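Call for Participants - Comparative Gripper Trial, Kitchen Handling Tasks

The Sarneto Centre for Applied Manipulation invites expressions of interest from members of the public and students who wish to take part as operators in a comparison of robot grippers. Sessions will begin in July 2018.

The trial will compare a parallel-jaw gripper with a multi-fingered gripper on light kitchen work, using two arms over a shared table. The objects are ordinary ones, such as fruit, a bowl and a tray.

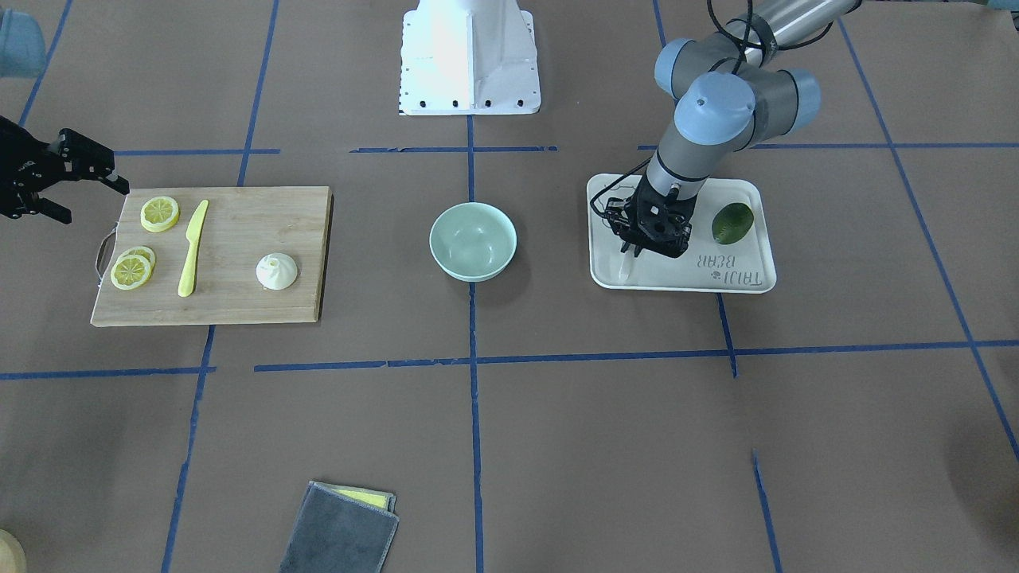

What participants will do

Each participant will attend 4 sessions of 90 minutes. In each session you will direct the arms through a set list of tasks, first with one gripper and then with the other, and complete a short form on effort and control. The Centre is also comparing two motion controllers, known as Orkamska and Kusham. You will not be told which is in use.

Operators are seated for most of the session.
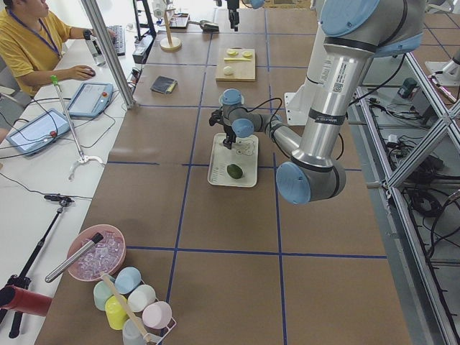

Breaks may be taken at any time and do not count against your results. A member of staff will be present throughout and will reset the table between tasks. Participants are asked not to step inside the metal framing while the arms are powered.

Comments from the June pilot

Pilot operators were asked what future participants should know. Several wrote that the second session was far easier than the first, and that the written task list should be read beforehand.

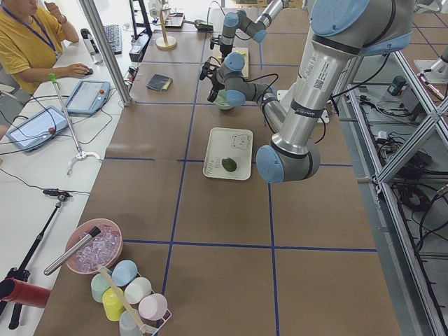

Sum-yee Chu replied that she would have liked more practice time with the multi-fingered gripper, as round fruit took her several tries, and that the forms were short enough to fill in properly. Practice time has been extended as a result.

Who may apply

Applicants must be 18 or over, able to use a mouse and keyboard, and available for all sessions. No experience with robots is needed. People who have worked for a gripper manufacturer in the past 6 months are not eligible.

Handling tasks are set at a moderate pace, and accuracy is given more weight than speed. 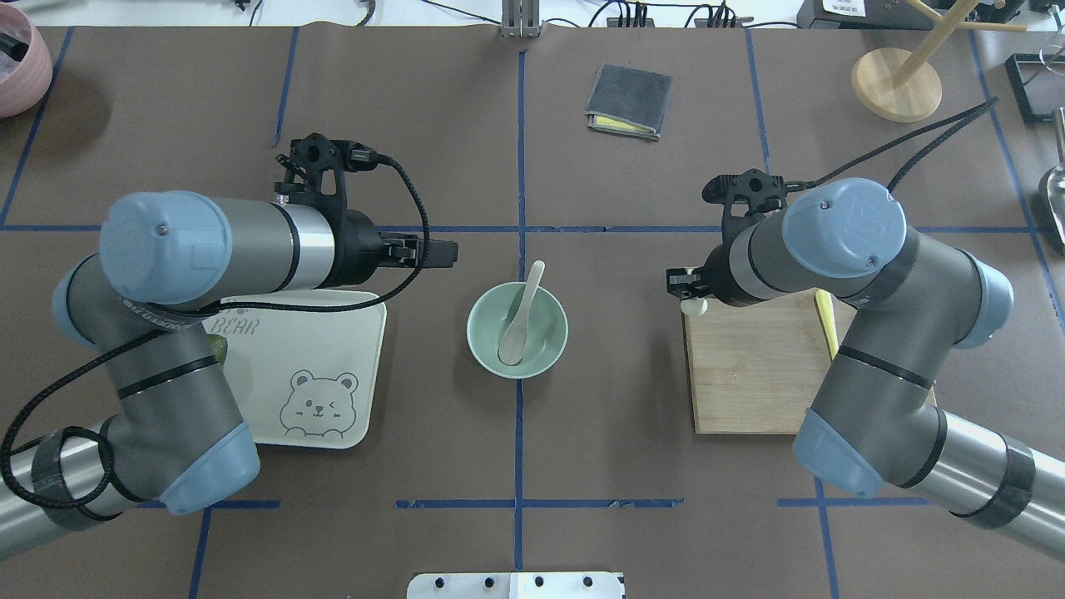 Payment and how to apply

Participants who complete all sessions will receive $700. Travel costs are not covered. Those who withdraw early will be paid for the sessions attended.

Please send a short letter stating your availability to Lies Boersma, Trial Coordinator, Butt Building, Sarneto Centre. Applicants will be notified by mail whether or not a place is offered.

Contact us | Copyright Sarneto Centre for Applied Manipulation | Back to top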